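Our road in the dry months – a small gallery

Welcome to this page. I have lived on the Driscombe side for many years, and in February I decided to make a record of our road before the new surface comes. The residents' letter says the work will start at the lower end and continue up to the trees. I am not a photographer and I do not write very often in English, so please be patient with me. My neighbours have relatives in other countries who ask how the place looks now, and it is for them that I write the notes a bit longer than usual.

The road is 353 metres long from the Erell turning to the last gate. I know this number because it is printed on the plan which we all received. It is narrow, and two cars can pass each other only when both drivers are polite. For this reason almost everybody parks on the soil at the side, and the soil comes back onto the concrete with the wheels. After the rains it is mud and in the dry months it is dust. I sweep the part before my own gate every morning, and by the evening there is dust again.

About the concrete

The old people say that before the concrete there was only a track, and that in the wet season they carried their shoes in the hand. The concrete was made in two stages. For the first stage each house gave 800 towards the cement, and for the second stage each house gave 1164, so you can imagine there was some discussion. The colour was darker when it was new. Now it is pale from the sun, and the cracks come a little more every year. The contractor, Lindqvist, has told us that small cracks are normal for concrete of this age and that we should worry only if one side becomes higher than the other. I check this with my foot when I walk to the shop.

About the greenery

Visitors always speak of the trees first. In the hot hours people who walk will cross to whichever side has the shade, even if they must cross back again later. The leaves are a big work for those who live under them. I would still not like to see any tree cut, and I wrote this in my answer to the letter. The plan keeps all of them, as far as I could understand the drawing.

Some households put planters and pots outside, on the road side of the wall. I like this custom very much. A plant in front of the wall makes the house look friendly, and it also tells the drivers where they should not go. If you want to begin, choose a heavy planter and give it water after sunset.

The pictures

Looking up the road, with a clear sky. There is a white van and a silver-grey vehicle on the left, on the dirt shoulder, and a tan planter with a small round pot by the white pillar.

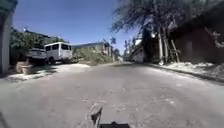

I prefer the hours of strong sun for looking at the road, even though they are not comfortable for standing outside. Every mark on the ground is clear then, and you can see which parts need the repair most. In the evening everything looks smooth and you would think there is nothing to do.

When the new surface is ready I will go back to the same place and add the second view to this page. The engineers from Flolska have promised a proper edge between the concrete and the soil, so perhaps there will be less dust for my broom. If you lived here before and have old photographs of the track, please send them to me through the contact form. Paper prints are also welcome, I can scan them and give them back to you.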